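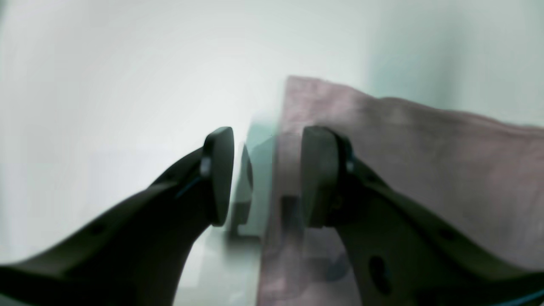

Mo., 4. Mai
Von der Arbeitsgruppe Textilpflege, Gevau

3.2 Wasserhärte und Griff nach wiederholter Wäsche

Die Haushalte in Kosullow beziehen ihr Wasser aus zwei Brunnenfeldern, die sich im Kalkgehalt deutlich unterscheiden. Für die Befragung wurden 149 Haushalte angeschrieben, 95 schickten den Bogen vollständig ausgefüllt zurück. Erfasst wurden Waschmittel, Dosierung, Beladung und die Art der Trocknung.

In den Haushalten am nördlichen Brunnenfeld wird häufiger nach Gefühl dosiert als nach der Tabelle auf der Packung. Die Handtücher von dort wurden im Grifftest durchweg als härter eingestuft. Bei Bettwäsche war der Unterschied gering, bei Geschirrtüchern nicht nachweisbar.

Ergänzend wurde Baumwollgewebe der Weberei Moges über 20 Waschgänge geprüft (Abb. 2). Abb. 2 zeigt ein blassrosa Tuch im Hängen. Die Proben trockneten an der Leine ohne Luftumwälzung. Der Aschegehalt nahm bis zum letzten Waschgang zu, am stärksten bei Unterdosierung. Weichspüler verbesserte den Griff, senkte aber die Saugfähigkeit.

Die Werte aus Lisent liegen noch nicht vor. Die dortige Erhebung läuft bis Juni und wird in Abschnitt 4 getrennt behandelt.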